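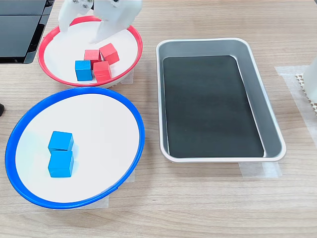
Is the mountain road to Turkell fine for a regular car in September, or do I need something with four-wheel drive? There are two of us going, and we have a rental hatchback booked from Palacios. We'd carry our own food and eat at the cabin. I've been told to bring our own dishes, so it will be something like the white bowl with the red rim, plus a metal tray to cook on. The rental desk told me the road was paved the whole way. A man at the gas station told me the last 20 miles are gravel and that he wouldn't take his own car on it. The map shows one solid line and no help there. I also can't tell if there is gas after Skavska. Total distance on my route is 312 miles and I'd like to do it in one day.

Posted by dustyboots, July 11, 2021

Eustaquio Cuevas

I drive it twice a year in a small sedan. The man at the gas station is closer to right. It is paved to the Skavska bridge and for a good while past it, then it turns to gravel. The gravel is packed hard in most places and you can do it in a regular car if you go slow. There is a bad stretch after the second creek where the trucks have dug ruts. Keep your wheels up on the high parts and don't stop on the hill.

Fill up in Skavska. There is a pump farther on at the campground store but it was closed both times last year. A full tank got me in and back out to Skavska with some left.

I would not do all of it in one day. The first part is highway and goes fast, but the last part took me 4 hours, and you don't want to be on the ruts after dark. There is a motel on the left just before the bridge. It's plain and clean and they let you check in late.

Check the spare before you leave the rental lot. Mine had one of those Proteck sealant kits and no spare tire at all, and sealant won't fix a cut in the sidewall.

rk_in_the_hills

4x4 or don't bother. I saw a van stuck up there.

Yesenia Carrillo

We went in a rented compact and it was OK, but it had been dry for two weeks. If it rains the day before, wait a day. The clay part before the pass gets slick and there is no guardrail.

Read your rental agreement too. Ours said no unpaved roads, and we only noticed it on the way home. They charged us 100 dollars for cleaning and a chipped windshield. I would call the branch and ask them to put it in writing that gravel is allowed.

Phone signal ends at the bridge, so download the map first.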